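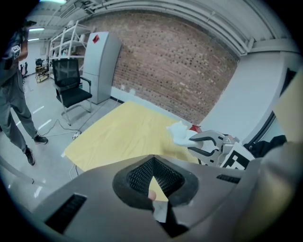 PEOPLE & PLACES

Brollton Weekly > Features > Neighbors

Aliki Andreadis had already poured my coffee before I got my coat off, and she'd cut me a slice of something with walnuts in it (I didn't ask, I just ate it). We'd said nine on Sunday. I got there at twenty past and she was halfway through a story about a goat.

The goat belonged to her grandmother. So did the bread starter I'd come to talk about, or at least its great-great-something did. Aliki brought a piece of it over to Brollton in 2000, dried flat on baking paper and tucked inside a paperback.

"I thought it was dead," she told me. "It sat there for a week like wallpaper paste. Then one morning it had climbed out of the jar and I screamed, and my husband came running with a shoe."

She sold her first loaves at the Skotgate market, 20 of them, and came home with most of them. "Too dark! People kept telling me I'd burned it. I said, taste it, and they said, no thank you, it's burned." She still bakes it that dark, and these days she makes around 100 loaves for a Saturday and they're gone before lunch.

I wanted to know about flour, being a bit of a flour bore myself, and that was a good half hour gone. She likes a coarse rye from Meinecke for feeding the starter and won't be talked out of it.

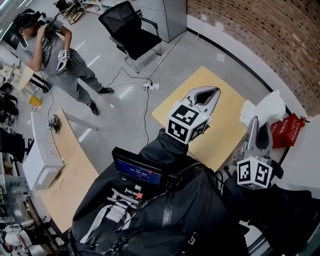
Then we got onto salt. Aliki puts hers in late, after the dough has rested, and works it through with wet hands. I've always thrown mine in at the start with everything else, and when I said so she put down her cup.

"And you like your bread?"

I said I did, mostly.

"Mostly," she said, and cut me another slice.

She has no plans for a shop. Her daughter keeps sending her listings, and there was a nice one on the corner by the bus stop, but Aliki likes her own kitchen and she likes her afternoons. "A shop, you have to be pleasant until five o'clock. At the market I'm done by one."

I left with a spoonful of starter in a jam jar and strict orders to feed it that night. I fed it at eleven, in my pajamas, and I've put a plate under the jar.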